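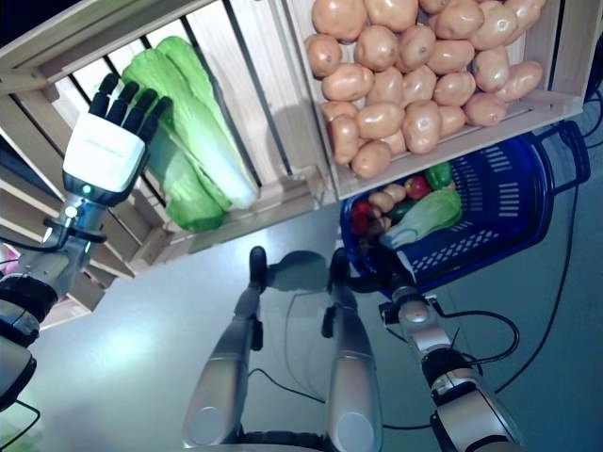 Napa cabbage in a pine crate

Stamstead season 2: did they fix it or just turn the lights off?
Started by porchlight_pam, December 7, 2020

porchlight_pam
Finished the new season of Stamstead last night and I have feelings, most of them eyestrain. Season one was a small-town murder show where the town was the best character and the murder was something for people to gossip over at the feed store. Season 2 seems to have been shot inside a coat. I watched the whole cemetery episode with a blanket over my head to cut the glare and I still couldn't tell you who got hit with the shovel.

That said, I liked it? The deputy finally gets to be bad at her job in an interesting way, and the long argument in the parked truck is the best thing the show has done. Where did everybody else land? Spoilers are fine, it's been out since November.

gristmill
It was the brother with the shovel. I mean the brother got hit. I think the brother also owned the shovel.

I'm in the "worse" camp. Season one trusted us to remember things. This year every time somebody mentions the bridge we cut to the bridge. I know about the bridge! I was there, I watched the bridge for a whole season!

old_rabbit_ears
I'm going to defend the bridge. My husband watches while doing the crossword, and he needs the bridge.

The darkness is an Edora thing, by the way, at least partly. Everything I watch on Edora looks muddy until I go into the settings and turn off "cinema match," and then it looks like a TV show again. You do have to redo it every time the app updates.

porchlight_pam
Well, I just tried that and rewatched the cemetery. There is a whole church back there. Thank you, and also I'm mad.

tallow
Going to be the grump: "dark" is doing a lot of lifting in how people talk about this show. All the write-ups call it dark and grown-up. A man gets murdered with farm equipment and nobody in town has a funny thing to say about it, so it must be for adults. The adults I know would have had a joke going by lunch. Season one understood that. The funeral potato salad fight was funnier and sadder than anything in the new batch.

gristmill
Potato salad fight is top five scenes, agreed, no notes.

dimwit_savant
Hard disagree with tallow. It's a season about grief, and the sister being unable to make the jokes anymore is the point. She tries one in the second episode, at the bank, and the teller just looks at her. I had to pause it. If you wanted a romp there are 3,000 of those on Edora already and most of them have a dog in them.

tallow
I don't want a romp. I want one person in a town of 600 (it's on the sign, they show us the sign) to behave like somebody I might meet. And if we're talking about the bank scene, the teller looks at her like that because the scene runs long and he has run out of looks.

old_rabbit_ears
Leave the teller alone, he was great as the pharmacist.

dimwit_savant
Wait, is that the same guy?

old_rabbit_ears
Same guy. Season one, he sells her the cough drops. They gave him a mustache and a bank.
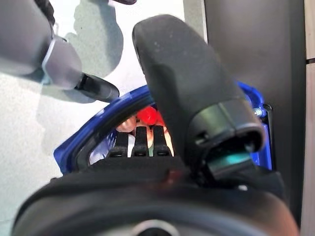 TV & Streaming / Drama / Season Discussions

kneedeep_in_subs
Coming in from the other thread, where everybody keeps telling me to watch Plisov instead. So I did, and I have thoughts on both.

For people who haven't seen it, Plisov is the one set in the shipping office, with subtitles. It's slow. An entire episode is two coworkers looking for an invoice. By the end I cared more for that invoice than for anyone in Stamstead with a pulse. The company in it, Ivanyshyn, is obviously crooked from the first scene, the show knows you know, and it never bothers with a big reveal. You just watch decent people figure out how much of it they can live with.

Stamstead keeps its killer in its pocket for the whole season and then pulls out the one guy who owns a boat. Of course it was the boat guy. Why else would he have a boat?

gristmill
To be fair, I thought the boat was there so somebody could fall off it.

porchlight_pam
I had the boat guy down as too obvious and switched to the choir director. I was so proud of myself. I'd built a whole case around the hymn books.

tallow
The hymn books are never explained! Somebody rips pages out of the hymn books and then we all just go home?

kneedeep_in_subs
I took that to be the kid, for the paper boats. He's folding one on the church steps when the deputy walks by.

tallow
If that was on screen it was on screen in the dark.

old_rabbit_ears
Cinema match, dear.

dimwit_savant
I gave up on Plisov at the invoice, so I can't help there. I know it's supposed to be brilliant. I get enough invoices at work, and mine don't have a cello under them.

One more thing for Stamstead though. That argument in the truck is over 30 minutes if you count the part where they sit there and don't talk, and neither of them cries or throws anything. She wants him to say he knew about the money and he keeps fiddling with the heater vent. I grew up in that truck. I don't care who did the murder.

gristmill
OK the heater vent got me too. I'll go from "worse" to "worse with a good truck."

tallow
Same. Still think they owe us a joke.

porchlight_pam
I'm going back to the beginning with the settings fixed to see what else I missed. So far there's a second window in the sheriff's office and the deputy's coat is green. Does anybody know if there's going to be a third season, or is the boat at the bottom of the lake supposed to be the end of it?

kneedeep_in_subs
Haven't seen anything either way. The last shot does hold on the water for an awfully long time.

gristmill
And then cuts to the bridge.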